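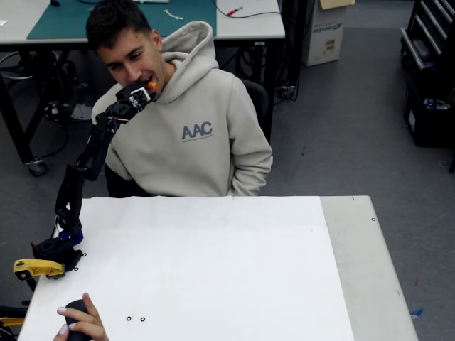
Vol. 6, No. 14

WANTED: one arm keeper, and a few hungry people

Hi all, Bảo Mai from the Plemden workshop. I run the feeding arm, and I've reached the point where I need help keeping the thing healthy. It's the black one that rises from the front corner of the table, if you've ever walked past and wondered.

So, the job first. It's part time, 14 hours a week, starting in December and going through the spring. Most of it is upkeep. You'd check the clamp and the base screws before every session, re-zero the joints, and go over the links for play (the blue joint down by the base is where I always start). The cable that runs down from the little white module at the tip is my biggest headache – it rubs when the arm folds up, and I've changed it 6 times this year. If you can crimp a connector without swearing you're already ahead of me! You'd also swap out the joystick when it starts to drift, wash everything that goes near a mouth, and write it all in the log. We're on entry 729, and I'd love for the next person's handwriting to be better than mine.

You don't need a degree. I'd like somebody who has fixed things before – bikes, printers, sewing machines, whatever – and who will stop a session when a joint sounds wrong, even with people waiting. The spare joints come from Brokik and the controller from Omerović, and I'll teach you both. Pay goes through Brondeck at their regular technician rate, ask me and I'll send you the sheet.

Now the hungry people. After each rebuild I need someone to sit at the table and take small bites from the arm while one of us drives it by hand. A sitting is under an hour. You have to be over 18, able to turn your head away easily, and please tell me about allergies or any trouble swallowing before you come in. Wear something you don't mind getting crumbs on.

Write me a few lines or stop by room 137, weekday afternoons are best. For the keeper job, tell me about something you took apart and whether it went back together.

Posted 28 October 2018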